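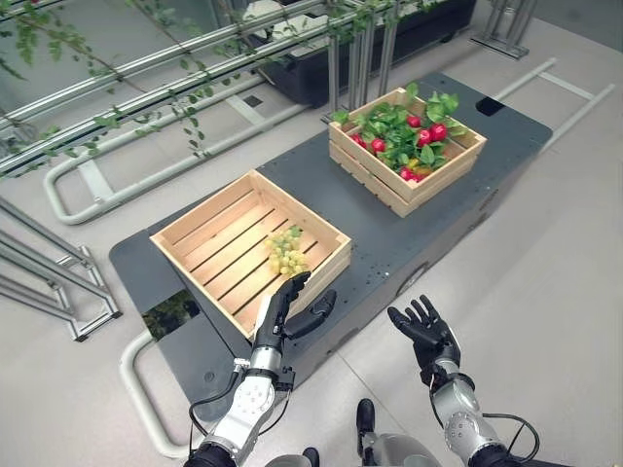

브리테오(Briteo) 휴대용 확성기 사용 후기

글쓴이: 웨케사 냔다(Wekesa Nyanda)
2003년 9월 25일

저는 한국에서 공부한 지 여러 해가 되었지만 한국어로 긴 글을 쓰는 일은 아직 어렵습니다. 어색한 표현이 있으면 너그럽게 읽어 주시기 바랍니다. 이 글은 지방의회 선거운동을 할 때 사용한 휴대용 확성기에 대한 후기입니다. 저는 지난 3월 우브데일(Uvdale) 선거구의 보궐선거에서 몰렐(Mollel) 후보의 선거사무소를 도왔습니다. 제가 맡은 일은 음향 장비와 유세 일정표였습니다.

우브데일은 작은 선거구입니다. 등록된 유권자가 1775명이고, 큰 광장이 없습니다. 그래서 후보는 차 위에서 연설하지 않고 골목 입구나 버스 정류장 옆에서 짧게 말합니다. 이런 유세에는 큰 스피커보다 어깨에 메는 확성기가 더 알맞습니다. 사무소에는 예전 선거에서 쓰던 벨릴로라(Bellilora) 제품이 한 대 있었는데, 비가 온 날 이후로 소리가 자꾸 끊어졌습니다. 그래서 브리테오를 새로 구입했습니다. 가격은 58유로였고, 선거비용 보고서에 그대로 기재했습니다.

먼저 소리에 대하여 쓰겠습니다. 브리테오는 음악을 틀기에는 좋지 않습니다. 후보의 선거 노래를 한 번 틀어 보았는데 북소리만 들리고 가사는 알아들을 수 없었습니다. 그러나 사람의 목소리는 분명하게 전달됩니다. 저는 연설하는 사람에게서 50미터 떨어진 곳에 서서 들어 보았고, 쓰레기 수거 요금에 관한 공약을 처음부터 끝까지 이해했습니다. 외국인인 제가 이해했다면 주민들에게도 문제가 없을 것이라고 생각합니다. 다만 음량을 끝까지 올리면 높은 소리가 납니다. 몰렐 후보는 목소리가 본래 큰 편이어서 우리는 음량을 중간보다 조금 위에 두었습니다.

마이크는 꼬인 줄로 본체에 연결되어 있습니다. 줄의 길이가 짧은 것이 이 제품의 가장 큰 단점입니다. 본체를 다른 사람이 메고 후보가 마이크를 잡으면 두 사람이 너무 가까이 서게 됩니다. 신문에 실린 유세 사진에서 후보 옆에 항상 제 어깨가 나온 것은 이 때문입니다. 제조사에 더 긴 줄이 있는지 편지로 문의했는데, 별도로 판매하지 않는다는 답장을 받았습니다. 답장은 빨리 왔고 친절했습니다.

전지는 큰 것으로 여섯 개가 들어갑니다. 설명서에는 여덟 시간 사용할 수 있다고 적혀 있으나, 우리는 하루에 두 시간씩 쓰고 사흘째 저녁에 전지를 바꾸었습니다. 소리가 갑자기 없어지지 않고 조금씩 작아지기 때문에 메고 있는 사람은 그것을 잘 알아차리지 못합니다. 한번은 연설이 거의 끝날 때까지 뒤에 있는 주민들이 아무것도 듣지 못하고 있었습니다. 남은 전지를 알려 주는 작은 불이 하나 있지만 햇빛 아래에서는 보이지 않습니다.

무게는 견딜 만합니다. 처음에는 가볍다고 느꼈는데 오후가 되면 끈이 어깨를 누릅니다. 끈에 수건을 감아서 쓰니 훨씬 나았습니다. 비에 대해서는 벨릴로라보다 믿을 수 있습니다. 투표일 이틀 전에 비를 한 시간 맞았지만 소리에 변화가 없었습니다. 스위치 주변에 고무가 붙어 있어서 그런 것 같습니다. 하지만 제가 전문가는 아니므로 확실하게 말씀드릴 수는 없습니다.

사이렌 단추에 대해서도 꼭 써야 합니다. 이 단추는 말하기 단추 바로 옆에 있고 크기도 같습니다. 선거운동에서 사이렌은 필요하지 않을 뿐만 아니라 주민들을 놀라게 합니다. 후보자 합동 유세에서 몰렐 후보가 상대 후보에게 인사하려다가 이 단추를 눌렀습니다. 상대 후보 쪽에서 공식적으로 항의했고, 우리는 사과문을 보냈습니다. 그날 밤 저는 단추 위에 병뚜껑을 붙이고 테이프로 고정했습니다. 구입하실 분에게는 첫날부터 이렇게 하시기를 권합니다.

장비를 사용할 수 있는 시간과 음량은 지역마다 규정이 다릅니다. 우브데일에서는 저녁 여덟 시 이후에 확성기를 쓸 수 없었고, 학교 앞에서는 낮에도 금지되어 있었습니다. 제품 설명서에는 이런 내용이 당연히 없으므로 선거관리 담당 부서에 먼저 확인하셔야 합니다.

결과가 궁금하신 분들을 위하여 적습니다. 몰렐 후보는 29표 차이로 졌습니다. 재검표를 요청하자는 의견도 있었으나 후보가 원하지 않았습니다. 확성기가 표에 영향을 주었는지는 저도 모릅니다. 골목 유세를 한 동네에서는 지난번보다 득표가 많았고, 사이렌이 울린 동네에서는 적었습니다.

정리하면 브리테오는 적은 예산으로 작은 선거구를 걸어서 다니는 후보에게 적당한 물건입니다. 넓은 장소에서 집회를 하거나 음악이 필요한 분은 대여 업체에서 스피커를 빌리는 편이 낫습니다. 저는 별 다섯 개 중에서 세 개 반을 주겠습니다. 줄이 더 길었다면 네 개를 주었을 것입니다. 지금 확성기는 사무소 창고에 있고, 전지는 빼 두었습니다. 오래 보관할 때에는 전지를 빼라고 설명서 마지막 장에 작은 글씨로 적혀 있습니다.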